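# Soft lattice fingers vs the stock hard ones, small parts

**bench_otter** wrote:

Moving this out of the general arms thread as it was getting buried. We have a pair of Ornard arms facing each other across a table, and since December I've been swapping between the stock hard fingers and the Jilarix soft ones with the openings cut through them. The soft ones are yellow (one of ours is a good deal more orange than its partner, same bag, same part number). The arms are rated for 500 g at the wrist, so finger weight doesn't come into it much. What I care about is whether they can hold thin, fiddly things without me having to add force sensing.

For big soft-edged objects the Jilarix fingers win easily. Blocks, cups, rolled cloth, all fine. You can close on them badly and the finger bends round the part. Thin wire is where I expected them to be poor, so that's what I've been trying lately. The piece is a clear plastic strip with small holes along it and thin metal loops, and both arms have to hold it between them by the loops.

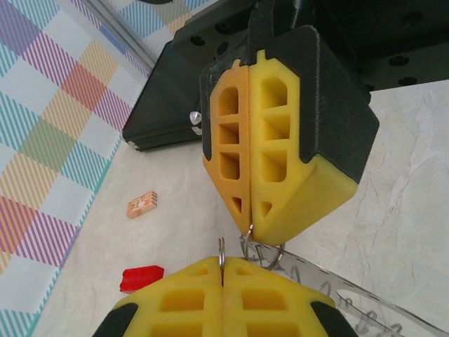
*Wrist camera view, both grippers closed on the wire loops.*

My settings, for anyone who wants to compare:

- closing current at the lowest value the controller accepts without faulting
- closing speed halved from the default
- wrist cameras on both arms, fixed exposure, no auto white balance
- fixed camera above the table, only used for the coarse approach

I logged 442 closes on the loops with the soft fingers before I stopped. I didn't do a matching run with the hard ones, so please don't ask for a percentage against percentage. From the shorter run I did do, the hard fingers grip the wire more firmly when they hit it, and they miss it more often. The soft ones are more forgiving on approach but the loop can turn in the grip once there is any pull on it.

So the questions are whether anyone has put a thin hard insert at the tip of these, and whether it spoils the bending further up.

---

**Pētersons_M** wrote:

I tried inserts. I glued a strip of spring steel to the inside face, from the tip up to the first opening. It held wire well. It also peeled off after a week, because the face stretches when the finger bends and the steel doesn't. If you do it, keep the strip very short and only glue the bottom of it.

Does the loop turn about the pinch line or does it slide down towards the tip? Those have different fixes.

---

**bench_otter** wrote:

Turns about the pinch line, nearly always. Sliding only when I close too high up, where the faces don't meet properly.

---

**gantry_dave** wrote:

I don't agree with using soft fingers for this at all. They were made for picking fruit and packets. If the part is a wire loop you want a hard finger with a small V groove across it, and the groove does the locating for you. You said yourself the hard ones hold better.

The misses are a camera problem. Fix the camera and the hard fingers stop missing.

---

**bench_otter** wrote:

Fair on the groove, I haven't tried one. But I need the same fingers for the other jobs on the table, and the blocks come out of a V groove crooked. Changing fingers between tasks isn't an option for us, as every change means redoing the tool offset.

I don't think it's only the camera. The wire is shiny and very thin and the plastic is see-through. With a better camera I'd have a sharper picture of something that still mostly shows me the table behind it.

---

**tilly_w** wrote:

We have the same arms at Dadville, and I'd like to back up the bit about the plastic. Clear strip on a pale marbled top is about as hard as it gets. All you have to go on is the bright lines along the edges, and those move when the arm moves because they are reflections. We put a dark mat down and the problem mostly went away.

For the coarse approach we found the fixed camera did better when it could see both wrists and the whole front rail, even if that made the parts small. The rail is a useful straight line for checking that nobody has knocked the camera.

---

**bench_otter** wrote:

Can't use a mat, the table surface has to stay as it is for the other people sharing the rig. Agreed on using the rail, I do the same. My fixed view takes in both arms, the rail and the plaid side panels, and I check the rail against a saved line at the start of every session.

The view from there is good for telling whether the tips are lined up with each other, and not much use for telling whether there is wire between them.
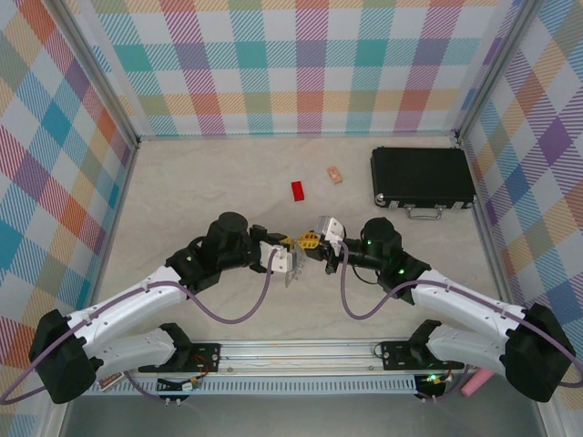 For that last part I rely on the wrist cameras completely. The approach goes like this. Both arms move to a fixed meeting height, the fixed camera corrects side to side, then control passes to whichever wrist camera has the cleaner view of the opposite tip. The other arm stays still. Moving both at once on wrist cameras was a mess, each one chasing the other.

Cable routing also matters more than I expected. The wrist cable needs a generous hanging loop or it tugs the gripper round slightly when the forearm comes up. I spent a whole afternoon blaming the fingers for that.

---

**gantry_dave** wrote:

Then your turning problem could be the cable as well. If the wrist is being pulled round by a small amount while the other arm stays still, the loop will twist in the pinch and it will look like the finger is letting go.

Clamp the cable at the bracket and run it again before you buy anything.

---

**bench_otter** wrote:

I'll check it. It's clamped at the bracket already but the slack above the elbow could be better.

---

**Pētersons_M** wrote:

I disagree with Dave on the fruit and packets remark, but he's right about the cable. I had the same fault with a different arm. Test for it by holding a straight pin in the gripper, pointing at a printed grid, and moving the forearm through its range with the wrist held level in software. If the pin drifts on the grid, it's the cable or the wrist joint, and the fingers are innocent.

On the grip itself, have you tried closing lower? With these fingers the stiffest place is right near the point, below the last triangular opening. Higher up you have a hole behind the face and it dishes in.

---

**bench_otter** wrote:

I close at the point, yes. The loop sits right at the end of the seam. Going any lower than that and there's no finger left.

---

**roostertail** wrote:

Slightly off topic but does the colour difference between the fingers bother the vision at all? I have a matched yellow pair and was going to segment on colour.

---

**bench_otter** wrote:

It did when I tried a single colour range. The orange one dropped out in shadow. I now mask the fingers from the joint reading, since I know how far open they are, and ignore colour. If you do want colour, take a separate range for each finger. And watch your background, our side panels have orange and yellow in them.

---

**tilly_w** wrote:

Milan Hendriks wrote a short note on masking from the joint reading, it's pinned in the controllers section. Worth reading before you start on colour ranges. His offset trick for the left and right finger saved me a day.

---

**roostertail** wrote:

Thanks both, found it.

---

**bench_otter** wrote:

Update, Tuesday, March 17, 2020.

I did the pin test as Pētersons described. There was drift on one arm and none I could see on the other. I moved the cable slack down past the elbow and the drift went. So Dave gets that one.

Then I ran the loop closes again with the soft fingers, same settings. The loop still turns under pull, but less often, and now it's split evenly between the arms where before it was mostly one side. So part of it was the cable and part of it really is the finger.

I've also tried two kinds of tip facing:

| Facing | Grip on wire | Effect on blocks | Still attached? |
|---|---|---|---|
| Thin rubber tape, wrapped over the tip | A bit better | None I noticed | Edge lifting |
| Short steel strip, glued at the bottom only | Much better | Slight tilt on narrow ones | Yes so far |

The tape makes the tip thicker and the wrist camera loses sight of the loop behind it sooner. The steel is shiny, and I had to scuff it with wet and dry paper to stop it glaring in the wrist view.

I'm staying with the steel for now. I know that isn't a proper comparison with the grooved hard finger.

---

**gantry_dave** wrote:

I'd still like to see the groove tried. If you send me the bolt spacing for the finger mount I'll cut you a pair out of scrap acetal and you can post the numbers here, whichever way they go.

---

**bench_otter** wrote:

Deal. I'll measure it tomorrow and message you. Expect a wait on results, the rig is booked by others most of the week.

---

**Pētersons_M** wrote:

Please post the closing current as an actual reading when you do. "Lowest without faulting" is different on every firmware and I can't set mine to match.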